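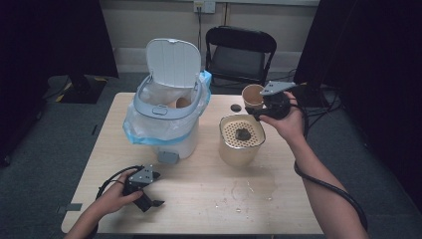
Backline Amplifier Inspection: Checklist and Comments
Rehearsal Rooms 1 to 4, November

Items are marked Pass, Attend or Fail. Amplifiers marked Fail are to be tagged and withdrawn from hire until a licensed technician has cleared them.

1. Mains leads and plugs
Pass, with one exception. The lead on the Brivia combo in Room 2 has a split outer sheath near the plug and has been replaced from stock.

2. Test tags
Attend. Of 146 tagged items on the register, nearly all are current. Tags on the Room 4 power boards are illegible and must be reissued.

3. Fuses
Fail. The Drudex valve head was found with a mains fuse of the wrong rating. Hirers are reminded that fuses are not to be changed by anyone other than authorised staff.

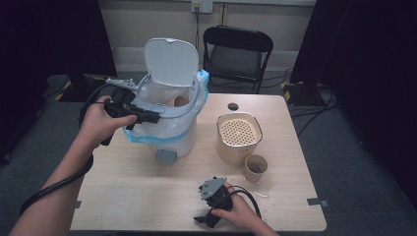 4. Speaker leads and impedance
Attend. The Hrubý 4 x 12 cabinet is rated at 8 ohms but carries no label at the jack plate. A label is to be fitted before the next booking. Instrument leads must not be used between head and cabinet - two were found in this position and removed.

5. Ventilation and placement
Pass. Rear grilles are clear. Valve amplifiers are to stand clear of curtains and acoustic foam at all times.

6. Internal high voltage
Not inspected. Valve amplifiers may hold in excess of 400 volts after being switched off, and no chassis is to be opened on the premises.

7. Pedal power supplies
Attend. The Nirkano supply in Room 3 hums under load and one outlet is intermittent. Polarity is to be marked on every loose adaptor.

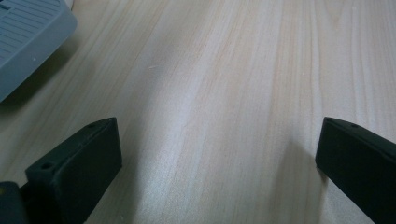 8. Handles, castors and feet
Pass. One castor on the Room 1 bass cabinet was loose and has been tightened. Colour coding of cabinets by room remains in order.

9. Sound level notices
Pass. Notices are displayed inside each door, and earplugs are available at the front desk until 10 pm.

Items 2, 4 and 7 are to be rechecked before the end of the month. Item 3 remains open pending the technician's report.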